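How Wood Is Joined Without Nails
Ravn Museum of Making: Learning Pages for Young Visitors

Wood comes from the trunks of trees. When a trunk is cut, you can see rings inside it. A tree usually adds one ring each year, so a trunk with 46 rings is likely to have grown for 46 years.

For a very long time, people have joined pieces of wood without nails or glue. One way is to cut square notches in two boards. The raised parts of one board fit into the gaps of the other, like the fingers of two hands.

Another way is to use a peg. A peg is a small rod of wood that is pushed into a hole. Wood swells a little when the air is damp and shrinks when it is dry, so a good joiner leaves just enough room.

The Flesard Gallery has a farm gate that is 200 years old and is held together with pegs. Children may visit the gallery with an adult. In May, it is open every day.

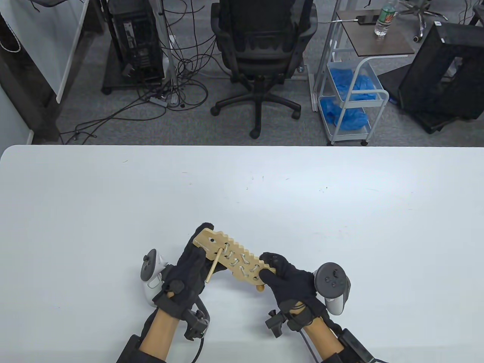

A pale wooden board with square notches, shaped slots and a thin peg.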